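The Case for the Black Table

My household bought a black table in April, and I have been defending it ever since. It came from the Hornia store out on the Lisport road, it is called the Guerra, and it cost $610, with another $155 to have it carried up two flights of stairs by people with better knees. Everyone who has seen it has asked me the same thing, in the same careful voice people use about a new haircut. Doesn't it show everything?

It does. I have come to believe this is the best thing about it.

The table it replaced was oak, or a photograph of oak glued to something cheaper, and it was a wonderful liar. You could eat toast at that table for a week and the crumbs would simply join the grain. Jam was another knot in the wood. When we finally took it apart to get it through the door, I found a layer along the seam that I would prefer not to date. For years I had been telling people that we kept a clean kitchen, and I'd believed it, on the word of a table with every reason to flatter me. 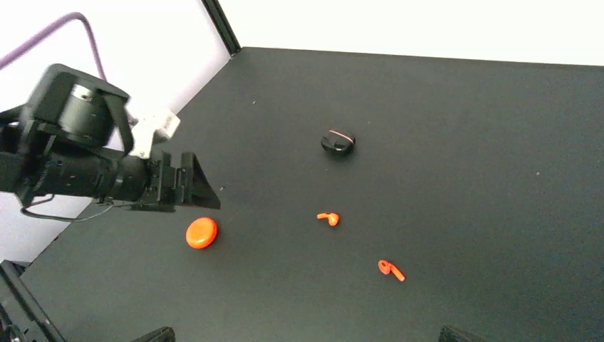 Matte black has no interest in your feelings. Salt on it looks like weather. A fingerprint stays there until somebody deals with it, and flour is out of the question unless you enjoy forensics. But look at what the surface does for the things you meant to put down. A few small objects on a flat black top with white walls behind it are all right there, with no grain or pattern to wander off into. In the oak years I lost a house key for most of an evening and it was on the table the entire time, next to the pepper, being brown.

I'll admit the surface changes your behavior in ways that aren't always attractive. I wipe. I wipe before guests come and, I'm told, occasionally while they're sitting there. I've learned that a damp cloth leaves streaks, that a dry one pushes the crumbs into a more artistic arrangement, and that the only method that works is damp followed by dry, like somebody polishing a hearse. Paper towels leave lint, and lint on black is worse than what you started with. I own a drawer of cloths now. There is a favorite.

The other camp, the pale wood people, will tell you that a dark table makes a room gloomy. I think they've been looking at dark rooms and blaming the furniture. Ours stands against plain white walls and the walls get all the credit for being bright, which they weren't getting before, when everything in there was some shade of oatmeal. Half the apartments in Jevside are oatmeal. You could move from one to the next with your eyes shut and only notice when the couch was on the wrong side.

There's also the matter of clutter, and on this I'm less sure of my ground. My theory was that a table which showed everything would shame us into putting things away. For the first couple of weeks it did. The mail went where mail goes. Then the mail came back, and it turned out that a stack of envelopes on a black table looks deliberate, even expensive, as if a decorator had been by. I have left the same water bill out for longer than I should have because it set off the corner so nicely.

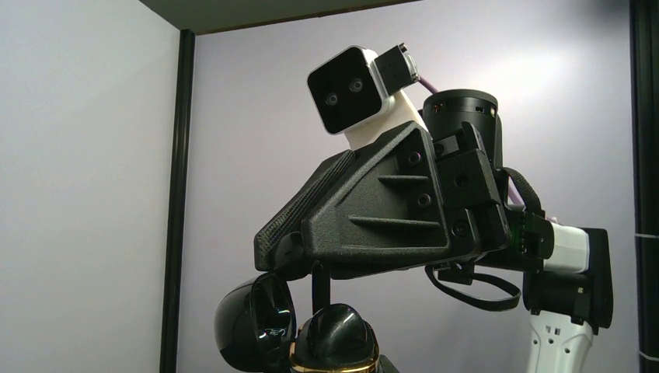

So would I tell a family with small children to buy one?
Only if the adults are going to wipe it anyway. The children will make the same mess on any table, and a pale one will just let you find out about it later, with your sleeve.

Where I do draw the line is gloss. A shiny black table gives you the crumbs plus a reflection of the crumbs, along with the ceiling light and the underside of your own chin over breakfast. At 7 in the morning I can manage one of me. The Guerra came in both finishes, and the salesman steered us toward the shiny one with a phrase about drama. I said we had enough drama and took the flat.

The oak one is down in the basement with its legs off, waiting for somebody in the building to want it. One neighbor came to look and said it was in beautiful condition, hardly a mark on it. I helped her look for the screws.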